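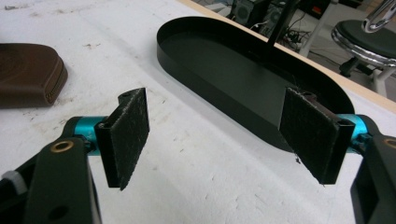
Drawer Liners, Shelf Paper and Other Things I Stopped Buying

Every spring the stores fill up with rolls of scented drawer liner, and every spring somebody tells me it keeps moths out. I doubt it. I lined one dresser with the Lasteo lavender kind and left the other bare. The sweaters in both came through December with holes in them. What helped was washing the wool before putting it away and using boxes with tight lids.

Non-slip mesh is a better buy, but only under silverware trays and heavy pans. The package says it grips "any surface." Mine slid on painted shelves until I wiped them down with dish soap and let them dry overnight.

Sticky shelf paper I would skip. Mundora calls theirs removable. I spent an evening with a hair dryer and a putty knife finding out what they mean by that. If you already have it down, warm a corner, pull slowly and low to the shelf, then rub off the leftover glue with cooking oil.

As for drawers that stick, put the spray can back. Rub a plain white candle along wooden runners and try the drawer again. Metal ones usually want the crumbs vacuumed out.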